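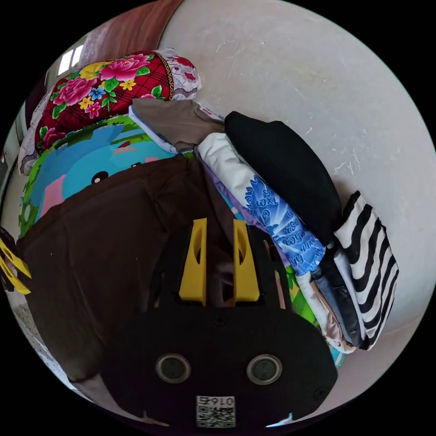 Help desk / Submissions / Formatting and line breaks

Ticket 591
Opened by: Emmett Montoya
Opened: 10th December
Status: waiting on author

Line breaks gone from my essay sequence after upload to Goler. 14 short pieces, prose and verse mixed, one file. Prose bits fine. Verse bits all run together into one fat paragraph, stanza gaps too. Preview page looks right, the version the readers get is wrong. Only found out when Conceição Teixeira wrote back asking if the run-on was deliberate. It was not.

What I've tried so far:

Saved again as rich text. Same.
Pasted straight into the box, no file. Stanza gaps came back, single line breaks still missing.
Different browser. Same.
Took out the italics in case it was those. Same, and now I've lost the italics.
Two hard returns after every line. Breaks show but the whole thing is double spaced and goes over the page limit, so no good.

Page limit matters as it's for the Drakanstead anthology and they count the pages off your system. Please dont tell me to send a PDF, their guidelines say no PDFs.

Also – the Bragança piece has a long indent on every second line. Indent has gone as well. Might be the same thing, might not.

Update, same ticket. Tested with an old piece I sent in August. That one still displays properly. Uploaded the identical file again under a new title and it came out squashed. So something has changed at your end between then and now, or it's a setting I can't see.
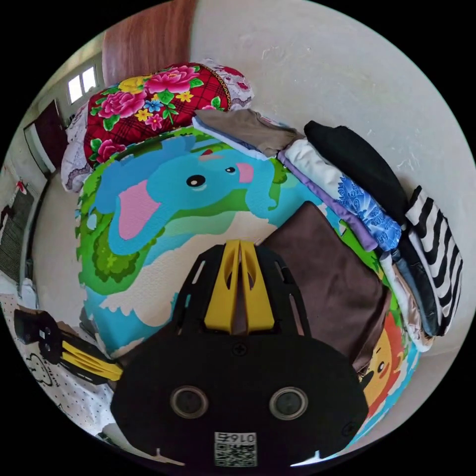
Žofie Gajdoš: Thanks, the August test helps a lot. Older entries were stored as they came in. New ones go through a clean-up step called Vullis which strips soft returns, and your verse lines end in soft returns (shift and enter). Could you swap those for ordinary paragraph ends, set the spacing after paragraphs to zero, and upload once more? Indents are a separate fault and I've passed that to Kourosh Yazdani.

Right, did that. 109 lines by hand as find and replace kept hanging. Single breaks now holding in the first 2 verse pieces, haven't checked the others. Page count back under the limit. Stanza gaps a bit tight but readable.

Indent still missing. Tried tabs, tried spaces, both eaten. Leaving ticket open for that. If Kourosh needs the orignal file it's attached to the first message, ignore the one marked final.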